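Moving my mother's recipes out of the box

Posted Nov 29, 2023

My mother kept her recipes in a metal box that lived on top of the fridge in Ballmont. When she moved into the apartment in July, the box came to me along with two shopping bags of loose paper. I said I would type everything up by the end of summer. I finished last week.

There were 443 pieces of paper in all. That includes index cards, the backs of envelopes, pages torn out of magazines, and one bank deposit slip with a marinade on it. I know the number because I wrote a number in pencil on the back of each one before I did anything else. If you are going to do this, start with the pencil. I dropped the Mancuso pile on the kitchen floor in the second week and had it back in order in ten minutes.

The Mancuso pile needs explaining. The Mancusos lived next door to us for most of my childhood, and Mrs. Mancuso and my mother traded recipes over the fence. Her cards are in green ink and she never gave an oven temperature. She wrote "hot oven" or "oven" and that was all. I have baked enough of them now to say that "hot oven" is 425 and "oven" is 350, and I put those numbers in brackets so it's clear they are mine.

My first plan was to scan everything and let the software read it. It did fine with the magazine pages. It could not read my mother's handwriting, and it turned "1 c. flour" into "I a floor" often enough that I gave up on it and typed. I type slowly. A card took me five minutes, and a long one with arrows and crossed-out amounts could take half an hour.

Sorting was the bigger problem. I started with the usual groups, soups and breads and so on, and had trouble by the second evening. My mother has a dish she calls Collov salad that is served warm, has no greens in it, and was written on the back of a pie crust recipe. I called her to ask where she would look for it. She said she would look on top of the fridge.

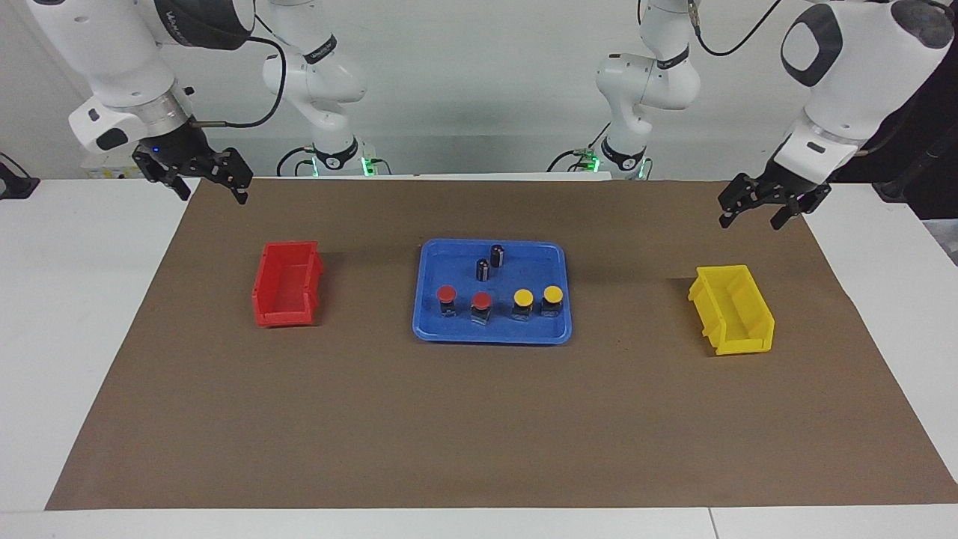 So I changed to sorting by who the recipe came from. This worked much better. When my mother wants something she never says "the lemon cake," she says "Rosalba's cake," and now there is a section for Rosalba Zuccaro with 32 recipes in it. She taught school with my mother and apparently lived on cake. Hafiz Tuhumury has the next longest section, mostly fish and rice, all of it neatly written out with the amounts in grams. His were the easiest to type and the ones I have cooked most since.

Some had no name on them. I read those to my mother over the phone, a few each evening, and she knew nearly all of them from the first two ingredients. A handful she claimed she had never seen before, including one in her own handwriting for jellied tomato soup. It went in under "Unknown" at her request.

I left out the duplicates. There were five versions of the same banana bread, and I kept the one with the most stains. I also left out most of the magazine pages, which she admits she never made. What remained came to 168 recipes. I had them printed at the copy shop, one to a page, and put them in a plain three-ring binder. I thought about having a real book bound, but she writes on her recipes and I wanted her to be able to swap a page.

A few things I would do differently. I would ask about abbreviations at the beginning. She uses a capital T for tablespoon and a small t for teaspoon, except on cards from before she was married, where it is sometimes the other way around. I had to go back through 52 pages to check this, and the ginger cookies had already been made wrong once. I would also have typed the notes in the margins from the start. I skipped them at first and then went back for them - "too sweet," "Dad liked," "double for Easter" - and they turned out to be the part my brother reads.

The originals are back in the metal box, in pencil-number order, and the box is on top of my own fridge. My mother has the binder. She called on the second day to say that the page for Rosalba's cake was wrong and it should be three eggs. The card says two. I have printed a new page with three and I will bring it over when I go, along with the cat's old dish, which Jiro has refused to eat without since the move.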